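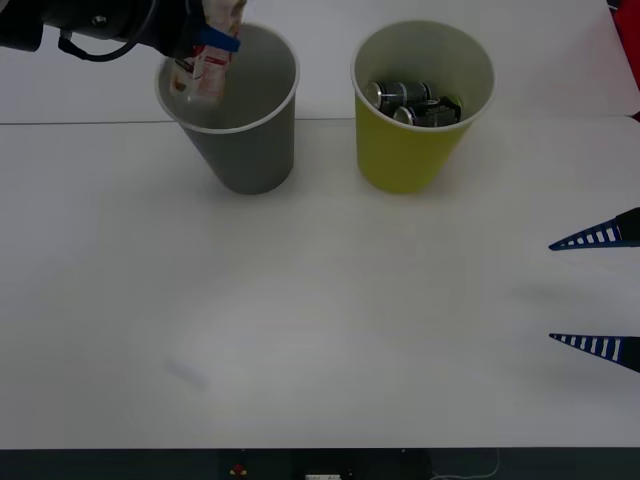 Progress Report No. 4

Pilell Water Partnership: report to the Tonside Fund

We are delighted to report that the second borehole at Gollel is now in daily use. The pump was fitted in November, a little behind our plan, after the access track washed out and the pipes had to sit at the depot in Frimpong until a lorry could get through. It was a frustrating wait, but the drilling itself went better than any of us had dared to hope - good clean water, and plenty of it.

The new tap stand serves 177 households on the upper side of the village. Families there used to walk down to the river crossing, and in the dry months the queue started well before 5 a.m. The school has its own branch pipe too, which wasn't in the original proposal. The parents dug the trench themselves over the holidays and we paid for the pipe out of the savings on cement.

Training has been a real pleasure this period. The pump mechanics' course ran at the clinic in Frimpong, and the women from Gollel who took part have already stripped and rebuilt the old handpump (it had been seized since before we started work here). They are now asking for a second set of spanners so that both boreholes can be looked after at once. We would love to say yes, and have put this in the revised budget.

Households have agreed a monthly contribution towards spare parts. Collection was slow at first and the harvest will help. The cash book is kept at the school and anyone can ask to see it.

Still to do: the fence and drainage apron at the upper tap stand, the repeat water test, and the latrine block, where we are waiting for the land letter from the district office. We don't expect to need an extension, but will write again if the letter has not come by the end of March.

Spending is within budget on every line except transport, which is over on account of the track.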